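# 第3章 小物の仮置きと分類

本章では、机上に集まる小物を一時的に受け入れ、分類し、所定の場所へ戻すまでの手順を扱う。前章で述べた棚や引き出しは、置き場所の決まった物を収めるための設備であった。これに対し、仮置きの容器は、置き場所がまだ決まっていない物を受け入れるためのものである。両者の役割を混同すると、仮置きの容器はやがて恒久的な収納となり、中身を把握することが難しくなる。

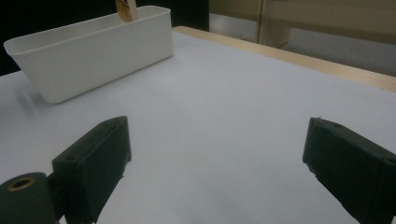 仮置きの容器を選ぶ際は、深さと開口部の広さを先に検討する。ふたのある箱は見た目が整うものの、出し入れのたびに動作が一つ増える。白いプラスチック製の四角い容器のように上面が開いたものであれば、木の棒のような細長い物は縁より上に出るため、離れた位置からでも所在を確かめやすい。一方、小さく平たい物は底に集まりやすく、同じ容器に入れる場合には仕切りの要否を考えなければならない。容器は机の奥側に置き、手前を作業面として確保することを原則とする。

次に、分類の基準を定める。本書では、用途、使用頻度、破損のしやすさの順に判断する方法を採る。用途が同じであっても、表面に絵柄が印刷された物は、硬い物や角のある物と重ねて保管しない。携帯電話のケースはその代表であり、使用していないものは立てて並べると、背面の絵柄によって見分けることができる。
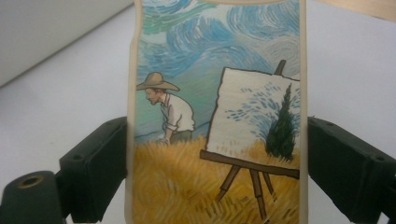

ロウェナ・エストレラは、絵柄のある物ほど分類が後回しになると指摘し、気に入っているかどうかを判断の最初に持ち込まないよう求めている。同氏によれば、まず用途を確かめ、使う予定のないものを別に分けたうえで、残す理由を一つずつ書き留めるのがよいという。この考え方は、第3節の演習で用いる記録票にも取り入れた。

仮置きの期間にも上限を設ける必要がある。演習では小物60点を対象とし、一回の作業時間は19分前後とする。時間内に分類できなかった物は容器に戻し、次回の作業で最初に取り上げる。なお、記録票の様式は巻末の127ページに掲げた。
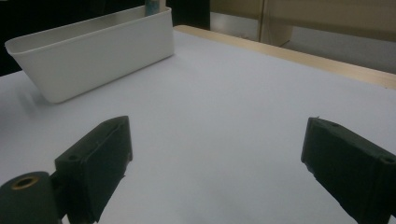
仮置きの容器は、複数用意したほうがよいか。

原則として一つの机に一つとする。容器を増やすと分類の判断が先送りされやすく、同種の物が別々の容器に分かれるおそれがある。

## 3.1 本章で用いる用語

「仮置き」とは、置き場所を決めるまでの間、物を一定の範囲にとどめておくことをいう。「定位置」とは、使用後に必ず戻す場所をいい、机上、棚、引き出しのいずれであるかを問わない。「残置」とは、定めた期間を過ぎても仮置きの容器に物が残っている状態を指す。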